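Community Help > Home and Repair > Furniture > Wood surfaces

Cloudy marks on an oiled wooden table, how to remove without sanding?

Hnat Bondarchuk

Good day to all. I have a wooden dining table which I also use for small repairs in the evening, because our flat has no other good place. I bought it second-hand 2 years ago and the seller told me that it is oiled, with Tasik hard oil. Now there are dull, whitish places on the side where we eat. I think they come from hot plates, but it is possible that my cleaning spray is guilty.

I have wiped it with warm water and a little soap. When it was drying, the marks came back the same as before.

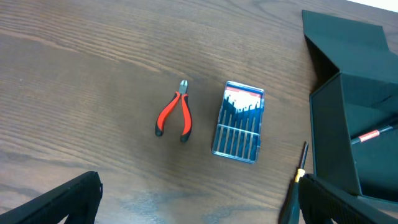
I do not want to sand the whole top. The table is 17 kg and I would have to carry it down to the yard by myself. Is it possible to treat only the bad places, or will they become darker than the rest? And how long must I wait before we can eat on it again?

Glenys Maihi

First make sure it's oil. Put a drop of water somewhere it won't show and leave it for a bit. If the wood darkens under it, it's probably oil that has worn thin. If the drop just sits there it could be varnish, or very fresh oil, so try a second spot.

If it is oil, rub the marks lightly along the grain with a fine grey pad, wipe off the dust, then put on a very thin coat with a cotton cloth. Wipe off everything that hasn't soaked in. I'd do the whole top while you're at it, as patches do show. Spread the used cloths flat outdoors to dry, or soak them in water, as oily rags can catch fire by themselves when bundled up.

Mine needed overnight before I put anything on it, but go by the tin.

Rostyslav Ivanyshyn

Mayonnaise. Leave it 60 minutes and wipe. Worked for my mother.

Thanakorn Chantharasri

I agree with Glenys, and please stop the spray. Also clear your tools away after each repair, a bit of grit under them will scratch soft oil. I keep mine in a bag that hangs on the door.
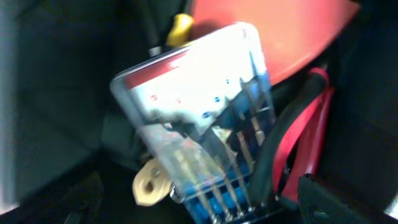 Precision screwdrivers in their clear case, inside a dark bag.

Last updated: March 7, 2025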